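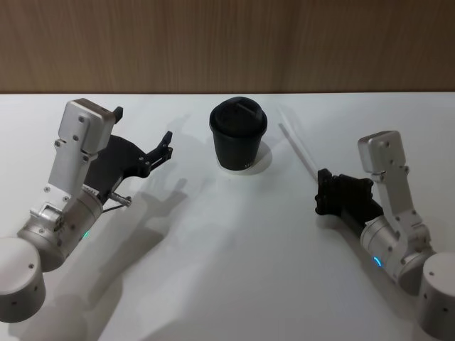
Where Do All the Coffee Cups Go?
Student project report, Environmental Studies
8/8/26

Why I picked this

I drink way too much coffee. That's really the whole origin story of this project. Back in April I was cleaning out my backpack and found lids in it (more than one, I'm not proud) and started wondering what happens to takeout cups at Hawthorne once they leave people's hands. Our campus has a big recycling push, there are posters in every stairwell, and I had never once checked if a coffee cup was something I was allowed to put in the blue bin.

So I made that my question: do students know where a used cup goes, and do the bins on campus help them or confuse them?

What I did

I did two things. First I made a short survey and handed it out in the library lobby and outside the Femetti coffee cart, which is the busiest spot on campus between classes. I got 121 people to fill it in, mostly by standing there looking hopeful. Second, I walked the same loop through 3 buildings every afternoon and wrote down what the bin labels said, plus what I could see sitting on top. No digging! My advisor was very clear about that.

I also emailed Grorport, the company that hauls our trash, and they sent back a pretty helpful reply with their list of what they accept from us. Paper cups with a plastic lining are a no. Lids are a maybe, depending on the type and whether they're rinsed. I printed the list and carried it around with me, and I ended up reading it out loud to strangers more than once.

What people told me

Most people who answered thought paper cups were recyclable here. A good number said they "just guess," and a few wrote that they follow whatever the person in front of them does, which I found kind of sweet and also a little alarming.

The lid question got the messiest answers. Some people take the lid off and sort it separately, some leave everything together, and one person drew me a diagram with arrows. 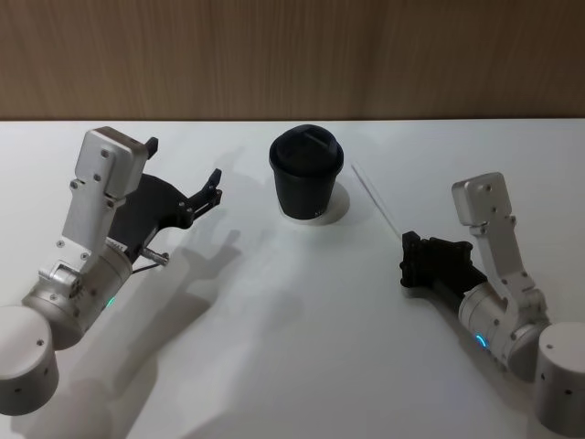

I also asked why people don't bring their own mug, and the big reason was washing it. There's no good sink near the cart, and carrying a dirty mug around in your bag until dinner is gross – I tried it for a week and my notebook still smells like hazelnut. Price came up less than I expected. The cart takes a little off if you bring a mug, but plenty of people had no idea, and the sign for it is tiny.

How many cups are we talking about?

The cart told me they go through almost 4000 cups in a normal month while classes are on. In the summer session it drops to 900. I wanted a number for the other café too, the one inside the Itness gym, but they buy their cups together with the smoothie ones and couldn't split them out for me.

The bins

The labels don't match. In the library the blue bin says "paper and bottles," in the science building it says "mixed recycling," and the student center has a picture of a cup on the blue bin, which goes against the hauler's own list. I saw cups in the blue bins on every walk I did.

What I'd change

Put the same label on every bin, and take that cup picture down. Add a rinse sink by the cart, even a small one. Make the mug discount sign bigger.

Problems with my project

My survey was mostly coffee drinkers, for obvious reasons, so it says nothing about the tea people. I also wrote question four badly – "Do you always or sometimes recycle?" didn't leave any room for never – and I had to throw it out. If I get to keep going in the fall I'd like to redo the survey with a question about dorm kitchens, and try the gym café again.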